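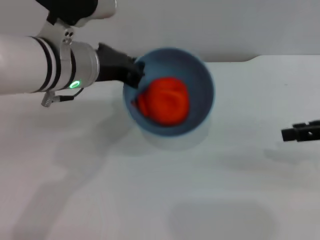

Maksym Didenko says I should quit baking rye for a while and go back to plain white, because I'm trying to run before I can walk and the starter is probably fine, it's me. He left that under my last entry and I've been stewing over it since breakfast. He's right, I think, which is annoying.

08/04/2018

So! Bread. Again. I know I said I'd write about the trip to Rebane and I will, I have all the ticket stubs in an envelope, but the loaf has taken over the whole day and I can't think about anything else.

I got up at 6 to feed the starter (still no name, I refuse, people get so cute about it) and it looked great, all bubbly and domed up at the top of the jar with that green apple smell. Then I went back to bed for what was supposed to be twenty minutes. You can guess. By the time I came down it had gone flat and there was a tide line on the glass where it had been. I used it anyway. The book says don't, page 249, underlined in pencil by whoever owned it before me, and I read that line and used it anyway.

The dough was a swamp. I did the folding thing where you wet your hand and pull up one side and slap it over, and it just kind of sighed and slid back down. I did three rounds of that with the radio on and by the last one it was holding together a little, or I wanted it to be. My forearms hurt. How did my grandmother do this every week for a family that size, on her feet, with that kitchen table that rocked?

Called Nobuhle Mabuza while it was resting, mostly to complain. She asked what flour I was using and I said the Mado one in the brown sack, and there was this pause, and then she goes, well, that stuff drinks water like a sponge one month and not at all the next, have you tried the Jovedo? I have not tried the Jovedo. It costs twice as much and you have to drive out past the lumber yard for it. She says she'll split a 50 pound bag with me if I do the driving. I said yes before I'd thought about where I would put my half. The hall closet? It'd have to go next to the vacuum.

We got onto her sister's wedding after that and I forgot to set the timer, so the dough got an extra hour on the counter, and maybe that saved it, who knows. It had puffed up a good bit when I hung up.
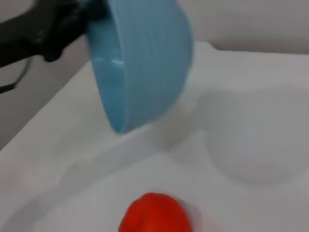 Light blue bowl, well tipped over.

Shaping went better than last time. Last time I got it stuck to everything, including the phone. I floured the counter like it was snowing and used the scraper and pushed it around in little circles till it got tight, and it did get tight, there was a skin on it! Into the basket, towel on top, into the fridge for the afternoon. I wanted to wait the full 12 hours but I wanted bread with supper more.

The oven is the other problem. It's an old Gatex and the dial has been lying to me since January at least. I turn it as hot as it goes, put the pot in, wait, and then it clicks off by itself and I have to notice. Today I noticed. I sat in the kitchen doing the crossword with my coat hung over the back of the chair so I wouldn't wander off, and every time it clicked I got up and turned it back on. Never did get the long one across the bottom, something to do with canals.

Anyway. It came out lopsided, with a big blister on one side, and it tore where I didn't cut it and stayed shut where I did. The bottom is too dark. But the crust crackled when I put it on the rack, I had to turn off the radio to hear it, and I stood there like a fool with the oven mitts still on. Inside it's a bit gummy right in the middle (I cut it way too soon, I always do) and the rest is good, really good, sour and chewy, and I ate the heel with butter and salt standing up and then another slice with the last of the plum jam. That was supper, pretty much. There was soup too but I didn't want it.

OK Maksym, I'll do white next. A whole month of it if you insist. I might sneak in one spoon of rye and not write it down.

To do: more butter. Ask Nobuhle which weekend works for the flour run. Find out if a person can buy an oven thermometer at the hardware store or if that's a special order kind of thing. Return the library books, they're late again. Feed the starter before bed, and this time leave the jar by the coffee maker where I'll see it.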